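Sorting the card trays – December 5, 2019

Gallery from the card afternoon, finally. I said I'd have this up the same night and then I didn't, sorry. Captions are short becuase I'm typing this between two other things. If you want the bigger files, ask Kathleen Corrigan, she has the lot.

Quick background for anyone who missed the October note. The Tisley collection came to us in shoeboxes. Picture cards, hotel cards, places, trees, all mixed up. Plan was one cell per group, lay them out on the wood tables, no rubber bands, no food. Kjell Aasen set the order of the groups and we stuck to it, mostly.

Start of the flat pile. Cards down on the table, one hand on the stack so it doesn't slide.

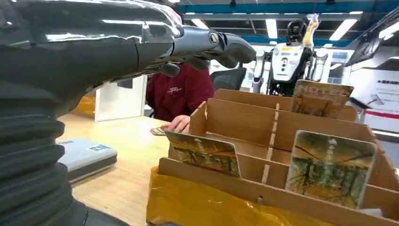 Small stacks work best. We tried big ones in October and they fan out everywhere the minute somebody leans on the table. Keep it low, keep it square, and if a corner is bent put it aside for Krishnamoorthy Bangera, who has the flattening boards.

The wood organizer was the right choice I think. Light, easy to see into, and you can get your fingers in. The Civano boxes we had before were too deep and cards went in and never came out.

Next one is my favorite card of the day. Golden-orange, tall bare trees like they're mirrored in water, dark branches all over. HOTEL in big white letters, upside down here. Rounded corners. There's a line of white Chinese characters near the top-left corner that we still need to get read – if you can help, please write.

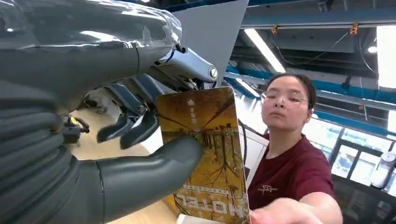 Cathal Kinsella

Cathal wants it noted that he voted for filing this one under Trees. I had it under Hotels. Went back and forth on it way too long. For now the rule is the biggest word on the card wins, so Hotels it is, with a paper slip in Trees pointing to it. Same rule for anything with two subjects. Write the slip in pencil please, the ink ones from last time bled through.

Also a reminder that up and down matters. Cards go in the tray the right way up, picture side to the front. I know it's slow. It saves so much time later when someone is flipping through.

On to the trays themselves. Thin wood partitions, yellow trim on the base, white papers along the edge. Laptop up on its white stand for the list.

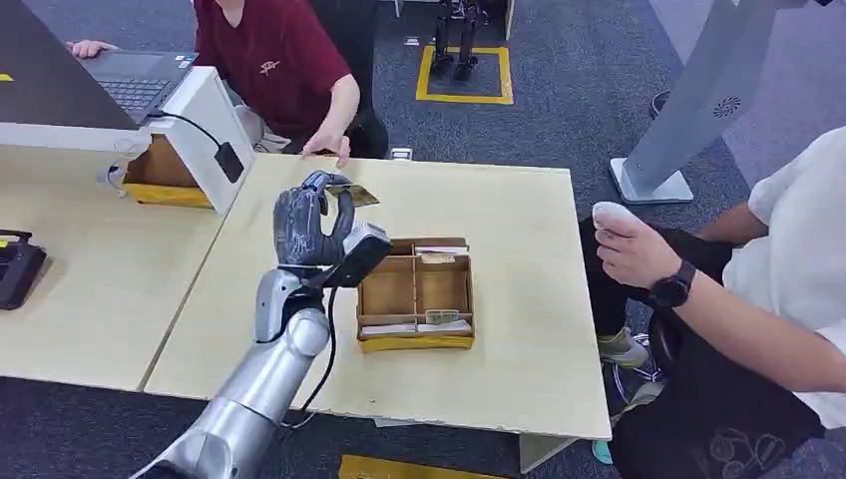
List is on the shared drive under Lelach, same as before. Card goes in the cell first, then the line goes in the list, not the other way around or we end up with ghost entries (we had 8 of those in October, I found them all, never again). Gold and green ones are their own group now. Gray-green goes in the lower row untill we decide.

Two tables pushed together is plenty. Watch the seam, thin cards love it.

Still to do: the last 40 from the Ní Bhriain envelope, labels for the back row, and someone has to check the carpet before we vacuum. I mean it about the carpet. Cards are small and they go under things. Last time it was a good one, too.
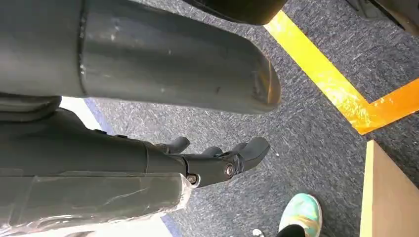 Down at carpet level.

Next session same room, bring pencils and a soft cloth. Kathleen has the key. More pictures when I get them off the other card – the memory kind.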